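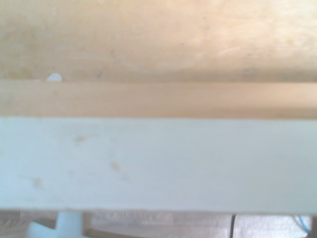
I went to a robot open day and came home with a page of drawer tips, so bear with me. My friend Yetunde Nwosu had two tickets to the Tekalgate open day and her husband would rather have had a tooth pulled. I figured there would be free coffee (there was, and it was pretty good) and I'd stand at the back for an hour. I ended up staying until they were stacking the chairs!

What got me was the kitchen. They have a practice kitchen with real cabinets and a real butcher-block counter, and a robot arm that was spending the afternoon on drawers. Opening them, closing them, reaching in. I've been writing up kitchen odds and ends on this page for years and I have never watched anybody pay that kind of attention to a drawer. Wondimu Chala was running the demo, and he was very patient with a group of people who mostly wanted to know whether it could do dishes. (His answer was "ask me something easier.") He and I got to talking about why one kitchen is harder to work in than another, and I started scribbling on the back of the program. Most of what follows comes off that program, with my own additions from home.

## Drawers first

**Pull from the middle.** If your drawer has one handle in the center, use the handle. I know! But go watch your family. Half of mine hook a finger over the top corner and yank, and then everybody complains that the drawer goes crooked. Wondimu said a pull from one side is what makes a drawer rack, meaning one side gets ahead of the other and it binds. Straight back toward your belly button, and let it come.

**Open it all the way before you reach in.** I'm the worst about this. I open a drawer four inches and then fish around in the dark like a raccoon. If yours will come out all the way, let it, and you'll stop scraping your knuckles on the underside of the counter.

**Clean the slides.** Crumbs get into metal slides and stay there. Run the crevice tool of the vacuum down each side, then wipe with a barely damp rag, then a dry one. If it still drags, a tiny bit of dry silicone spray on a rag (on the rag, please, don't go spraying into the drawer where your forks live). Skip the cooking oil. I used cooking oil on my mother's kitchen drawers one time and within a month they had a kind of gray taffy in them.

**Check the screws while you're down there.** Handles work loose so slowly you never notice. Hold the handle from the front, tighten from the inside, stop when it's snug. If the screw just spins in the drawer front, a toothpick dipped in wood glue and snapped off in the hole will usually give it something to bite. Let it dry overnight.

**Look at the underside.** I had never done this before last week. Get down on the floor with a flashlight and look up at the bottom edge of your counter and the lip right above the drawers. Mine had drips down the front that must go back to Thanksgiving, and something I've decided was frosting. Warm water, a drop of dish soap, an old toothbrush along the seam, and dry it right after. Water sitting in a seam is no friend to wood.

## What the robot has trouble with (and so do you)

Stefaniia Tymoshchuk did the talking part of the demo while Wondimu worked, and she had a line I wrote down word for word: "If the arm can't find a place to put its hand, neither can your grandmother." She meant clearance. They'd figured out early on that a drawer is easy enough by itself, and what makes it hard is everything near it -- the towel hung over the handle, the trash can parked in front, the cabinet door next to it that somebody left open.

So when I got home I did what she suggested, which was to stand at each drawer and open it with one hand, slowly, and pay attention to whatever I had to move first. In my kitchen that was a step stool, a bag of bags, and the dog. The step stool has a new home on a hook in the pantry. The dog is still the dog.

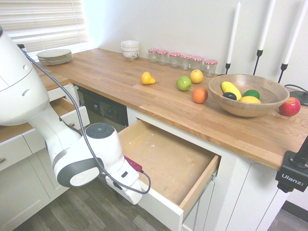
Back to Wondimu, who let us get closer after the coffee break as long as we stayed behind the tape. A little boy asked why the robot went so slow, and he said slow is how you find out what a drawer is going to do. I've thought about that a lot since, mostly while trying to get the foil out.

Then somebody asked whether they ever get to just leave it alone and go eat lunch, and Stefaniia laughed and said not really. Somebody stays with it, and there's a stop button within reach. I liked hearing that. I feel the same way about my pressure cooker.

## Butcher block, as promised

Three of you have written to me about wood counters since March, so I paid attention to theirs. I asked Burgi Plattner, who does the carpentry over there, how she'd look after one at home. I'm passing along her routine and I've already started it on my island:

1. Clear everything off. Everything, even the pretty stuff at the back.
2. Wipe with warm soapy water, wring the cloth out hard, and go with the grain.
3. Dry it right away with a towel, then leave it alone for 30 minutes.
4. For an oil-finished top, rub in food-grade mineral oil with a soft rag. Go easy at first, you can always add more.
5. Let it soak in overnight and buff off whatever is left in the morning.

If you don't know whether your top is oiled or sealed, put a few drops of water somewhere out of the way. On an oiled top that's gotten thirsty the water will darken the wood pretty quickly. If it just beads up and sits, leave the mineral oil in the cupboard for now.

For small food stains, she likes coarse salt and half a lemon, rubbed gently and rinsed off. Try a corner first. And if you have a clamp of any kind on the edge of your counter (a pasta maker, a meat grinder, a phone holder for your recipe videos), put a scrap of leather or a folded bit of felt under the jaw. I have a perfect set of pasta maker dents at home that will outlive me.

## Cords

I trip over this one every year. Cords want to be either up and away or tied down, and a cord that hangs in front of a drawer will get shut in it sooner or later. Reusable hook-and-loop straps cost next to nothing. I bought a pack of 12 and used every one before supper, between the mixer, the toaster, the radio, and that rat's nest behind the coffee maker.

Leave a bit of slack wherever something has to move. My hand mixer cord was strapped so tight the first time that I pulled the whole strap off the wall whipping cream.

## A five-minute drawer reset

Write this one on the fridge if you want to. I set the oven timer for 5 minutes and stop when it beeps, even if I'm in the middle of something:

- Take everything out and put it on a tray, so it can move if you need the counter.
- Vacuum, wipe, dry.
- Put back only what you used this month.
- Heavy stuff toward the back, handles toward you.
- Close it with one slow push and listen. If it rattles, something's riding on top of something else.

The leftovers on the tray are the hard part. Mine had a melon baller, two corn holders that don't match, and a key. If anybody recognizes a small brass key, write to me.

## A few questions I know are coming

*Can you buy one?* No, I asked. Stefaniia said they're a long way from selling anything to people like me, and she didn't seem in a hurry to guess.

*Is it worth going?* I had a great time. The hall holds up to 175 people and it was pretty full by midafternoon, so go early if you want to stand near the kitchen. Wear comfortable shoes, since there's hardly anywhere to sit until the talks. Parking is behind the building and the sign for it is about as big as a cracker.

*Are kids okay?* There were plenty. The boy with the good question got to press the stop button at the end of the day, and you'd have thought he'd been handed a car.

Next open day is Mon 26 April. Yetunde is going again and so am I, and I've promised to ask Burgi what she does about sticky cabinet hinges. If you have a drawer, hinge, or counter question you'd like me to take along, send it in before then. Keep it short please -- I only get one program to write on.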